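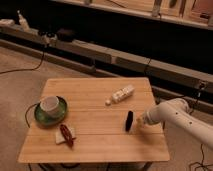
Chávena branca sobre pires verde.

O adivinho de Wiststead

O anúncio estava colado na porta da farmácia, entre o horário das consultas e um papel sobre um gato desaparecido. Prometia a leitura do futuro nas borras do café, satisfação garantida, rés-do-chão, tocar duas vezes. Alguém riscara a palavra garantida e depois alguém a tinha escrito de novo, com outra caneta, por cima do risco.

A minha irmã fotografou o anúncio com o telemóvel e mandou-mo sem uma palavra. Eu sabia o que queria dizer. Desde que a nossa mãe morrera, em fevereiro, andava à procura de quem lhe dissesse onde estava a escritura da casa, e já tinha passado por um notário, dois primos e um padre. O padre, reconheço, foi o único que não cobrou.

Respondi-lhe que não ia. Às quatro da tarde estava a tocar duas vezes.

Abriu-nos a porta um homem baixo, de casaco de malha, que podia ser canalizador ou professor de solfejo. Esperava um turbante, pelo menos um gato preto. O corredor cheirava a cera e a sopa de nabos. Na parede havia um diploma do Instituto Skuditz de Estudos Herméticos, com um selo dourado que começava a levantar numa ponta. Perguntei-lhe onde ficava o instituto.

– Fechou – disse ele.

– Antes disso, onde ficava?

– Mudava muito.

A minha irmã deu-me uma cotovelada. Sentámo-nos na cozinha, porque a sala, explicou o homem, estava em obras. Não ouvi obras nenhumas. O preço eram 50 por leitura, 100 se quiséssemos comunicação com familiares, e a minha irmã pôs a nota de 100 na mesa antes de eu ter tempo de perguntar o que incluía a comunicação.

O café vinha de um pacote da marca Iltoder, que se vende em qualquer supermercado e que a minha mãe usava para tirar o cheiro do frigorífico. Ele deitou-o no fervedor com muita cerimónia e mexeu para a esquerda. Perguntei se era indispensável que fosse para a esquerda.

– Para a direita também dá – respondeu. – Mas as pessoas gostam de ver para a esquerda.

Foi a primeira coisa que disse em que acreditei.

A minha irmã bebeu depressa, queimou-se, e virou a chávena como ele mandou. Esperámos. O homem olhava para o teto. Eu olhava para ele, à espera do truque, porque já tinha lido sobre isto: começam por dizer que vêem uma pessoa mais velha, uma letra, uma dor no peito ou nas costas, e a vítima trata do resto.

– Vejo uma pessoa mais velha – disse ele.

Suspirei tão alto que a minha irmã corou.

– Uma senhora – continuou. – Está zangada com alguém.

– Isso é toda a gente – disse eu. – Todas as senhoras mais velhas estão zangadas com alguém.

– Está zangada por causa de uma máquina de costura.

A minha irmã pousou as mãos na mesa. Tenho de explicar a máquina. Era uma Nwosu antiga, de pedal, que fora da avó e que eu vendi por 485 a um colecionador, no ano em que mudei de casa, com autorização da minha mãe. Digo autorização. Ela disse «faz como entenderes», e quem conheceu a minha mãe sabe que são duas coisas diferentes.

Mas também sei como se fazem estas coisas. Wiststead é uma vila pequena. O homem podia ter ouvido a história na padaria, no cabeleireiro, no próprio funeral. Podia ter olhado para os dedos da minha irmã, que cose, e arriscado. Há uma máquina de costura em todas as famílias e há sempre quem a tenha vendido. Disse-lhe isto tudo, por esta ordem. Ele ouviu com atenção e foi acenando com a cabeça.

– Pode ser – disse.

– Pode ser o quê?

– Pode ter sido na padaria.

Não há nada mais irritante do que um charlatão que concorda connosco. Perguntei-lhe então pela escritura, já que estávamos em comunicação e tínhamos pago a tarifa completa. Ele inclinou a chávena para a janela. Lá dentro havia o que há sempre dentro de uma chávena de café mal coado, uma lama castanha com umas clareiras. A minha irmã disse que via um pássaro. Eu via lama.

– Uma gaveta – disse o homem.

– Qual?

– Uma que prende.

Todas as gavetas da casa da minha mãe prendem. Prendem desde que houve a inundação, e até antes, e ela abria-as com o joelho, aos palavrões, convencida de que não a ouvíamos. Levantei-me, agradeci a tarde e disse à minha irmã que a esperava lá fora. Ela ainda ficou um bocado. Quando saiu vinha com os olhos vermelhos e um saquinho de borras para pôr debaixo da almofada, oferta da casa.

Fomos à gaveta. Fomos a todas, quero dizer, porque a minha irmã insistiu e porque eu tinha a chave. Na cómoda do quarto encontrámos toalhas, um rosário, recibos da luz de uma casa onde já não vivíamos quando eu nasci. Na da entrada, pilhas gastas. A da cozinha, a do fundo, não abria com as mãos, e a minha irmã pôs-lhe o joelho e disse um dos palavrões da mãe, no tom certo, e a gaveta veio toda para a frente.

A escritura não estava lá. Faço questão de que isto fique claro, porque a minha irmã conta a história de outra maneira. Estava lá um envelope com 6 carrinhos de linha e a lançadeira da Nwosu, embrulhada num lenço. A peça sem a qual a máquina não cose. Ela tirara-a antes de eu a vender. O colecionador escreveu-me duas cartas a queixar-se e eu respondi às duas, com muita dignidade, que a máquina tinha saído de nossa casa completa.

A minha irmã riu-se até ter de se sentar no chão. Eu disse que não provava nada, e continuo a dizer. Uma gaveta que prende, numa casa húmida, com coisas de costura dentro, que grande revelação. Se ele visse alguma coisa, via a escritura, que acabou por aparecer em maio no cartório da vila vizinha, onde sempre estivera, arquivada com o apelido mal escrito.

Ainda assim, voltei a passar pela farmácia. O anúncio continuava na porta, o do gato já não. Queria perguntar ao homem uma coisa simples, de ordem prática: se tinha sido na padaria, quem é que na padaria sabia da lançadeira, que nem eu sabia. Toquei duas vezes. Veio abrir com o mesmo casaco, e do corredor vinha um barulho de martelo, na sala, onde afinal andavam mesmo a partir uma parede.

– São 50 – disse ele.

– É só uma pergunta.

– Com pergunta são 50 na mesma.

Achei um roubo e disse-lho. Depois limpei os sapatos no tapete e entrei.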